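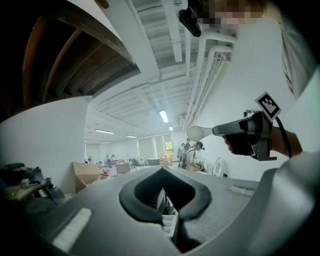

Hand-held grippers in use, with the marker mounted on top of the tool.

Wendik project, progress report to the Salian fund
Work package 2: Working rules for hand-held gripper recording

Status: on schedule, with one item carried over to January.

The working rules went from draft 3 to draft 4 in this period. Operators at the Wernovau site have used draft 4 for all sessions. Recordings made under it now stand at around 800.

Changes from draft 3:

Markers. The square marker must be flat, clean and fully stuck down. It is checked before each session and replaced if a corner lifts.

Cables. The cable leaves from the back of the tool with enough slack for a full arm's reach. It may not cross a walkway.

Session length. No operator records for more than 60 minutes without a break.

Faces. Faces are pixelated before any file leaves the site.

The internal review by Lemanska raised 37 comments on draft 3. All but six are closed. The open ones concern spacing between operators who share a room and the wording of the consent form. We have asked for a second reading of the form and expect it back next month.

Spending is within budget. The line for spare cables will run out early, and we request permission to move money from travel to cover it.

Next period: close the remaining comments, issue draft 5, and train the second group of operators.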